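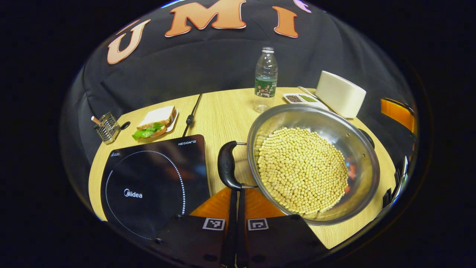

Pourquoi faut-il trier les graines de soja avant le trempage ?

Les graines cassées ou tachées donnent un goût amer au lait, et une petite pierre peut abîmer le mixeur.

Rapport de projet, module Cuisine et techniques alimentaires
Auteurs : Laine Vanags et Debashish Sultana
Remis le 2025-08-21

1. Le sujet

Notre projet porte sur la préparation du lait de soja dans une petite cuisine, avec le matériel posé sur une seule table. Nous avons choisi une table ronde en bois clair, une plaque à induction noire de marque Midea et une grande casserole en inox avec une poignée noire. Les graines de soja sont jaune pâle et elles viennent du magasin Fidau, à Plilville.

2. La place sur la table

La première question était l'ordre des objets. La casserole pleine de graines se trouve à droite de la plaque. Le porte-ustensiles en fil métallique reste à gauche, près du bord. Il contient un ustensile à manche en bois. Une table ronde offre moins de place qu'on ne croit, parce que les coins manquent. Le cordon de la plaque part vers l'arrière et ne gêne pas les mains.

Au fond à gauche, il y a aussi une petite assiette blanche avec un sandwich à la laitue. Selon notre plan, cette place devait recevoir le tamis. Nous proposons donc de garder la nourriture prête sur un autre meuble.

3. Le tri et la pesée

Nous avons pesé 2 649 g de graines à l'achat. Après le tri, il restait 2 314 g de bonnes graines. Le tri a duré 146 minutes, ce qui est trop long pour une séance de cours. Debashish a trié par petites poignées, et moi j'ai noté les poids dans le cahier.

4. Ce que nous voulons changer

Pour la séance de septembre, nous allons partager les graines en quatre bols avant de les trier. La casserole est très large et il est difficile de voir les graines du fond. Nous voulons aussi comparer avec les graines de la marque Plomport, qui sont vendues déjà triées. Le prix n'est pas encore connu, Laine doit le demander au magasin.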